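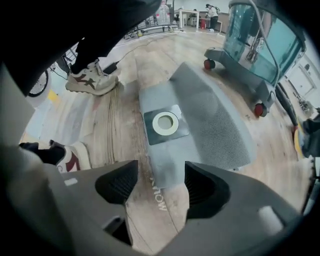 A vacuum filter bag marked MOLNA, with its square black collar and white rubber ring.

Equipment review: replacement vacuum bags for shared rooms
Prepared for the Stornham household equipment list by Hui-mei Wei, with additional notes by Wafula Nyaga
2018-06-09

Scope
This review concerns flat replacement bags with a card collar and a rubber sealing ring. It is intended for those who order supplies for the Stornham study rooms and flats, where floors are swept daily and vacuumed twice a week. The bags were used in the upright cleaners already on issue. The cleaners themselves were reviewed last November and are not reassessed.

Fitting
The collar slides into two guides inside the dust compartment and the ring closes over the inlet pipe. New users generally managed this at the first attempt. The one recurring fault was a collar pushed in at a slight angle, which leaves the lid of the compartment standing a little proud. The lid should never be forced. Withdraw the bag, straighten the collar and begin again.

The card is firm and kept its shape when handled with dry hands. One collar left overnight beside a mop bucket softened at a corner and was discarded. Bags should be kept in their carton until required, and the carton should be kept off the floor.

Use on hard floors
Most of the rooms have wood-look planks, and these show every streak of fine dust. Suction with a new bag was good along skirting boards and under desks. It fell away gradually and gave fair warning before the bag was full — a clear improvement on the Lenihan bags previously supplied, which tended to stop drawing with little notice.

Hair and lint caused no difficulty. Plaster dust was another matter. Following repairs to the upper corridor, two bags lost suction while still less than half full, and we do not recommend this type for building work.

Wafula Nyaga adds that cables and small adapters should be lifted from the floor before cleaning begins. A trailing lead was drawn into the brush on one occasion, and the bag was blamed for the resulting noise until the head was turned over.

Removal
The ring held its shape and no bag split on removal. A small amount of dust escaped when the collar was pulled upwards sharply; a slow, level pull is preferable. There is no closing flap over the opening on the bags we received, and we should like to see one. Users sensitive to dust may wish to cover the opening with tape before carrying the bag to the bin.

Supply
The present order is for 185 bags, against 348 of the older pattern used in the preceding period. The older stock may be used up in the Belo building, where the cleaners accept either collar.

Assessment
Recommended for general domestic cleaning on hard floors and low-pile carpet. Not recommended for plaster, ash or sawdust. Requests for bags should be sent to Hui-mei Wei, stating the room and the model of cleaner.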